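Sorting It Out: A Term of Lost Property at Girgate Hall

3. What we found

By October the front desk at Girgate had taken in 394 items, of which 23 went home with anybody. The rest were gloves, mostly single.

Our first plan was a spreadsheet called Wurkus. It had 40 columns and was filled in for one afternoon, by us. The second plan was baskets by color: blue for clothing, red for anything with a battery. Students understood this at once and put their sandwiches in both.

Returns did go up after we moved the baskets next to the vending machine, which we would like to call a design decision. Some 2 umbrellas a week now leave the building, possibly with their owners.

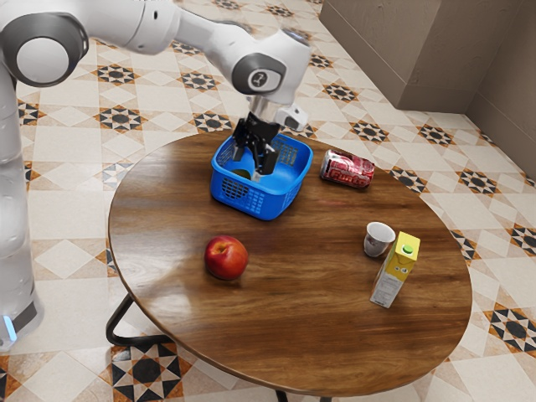
4. What we would do differently

Start with the vending machine.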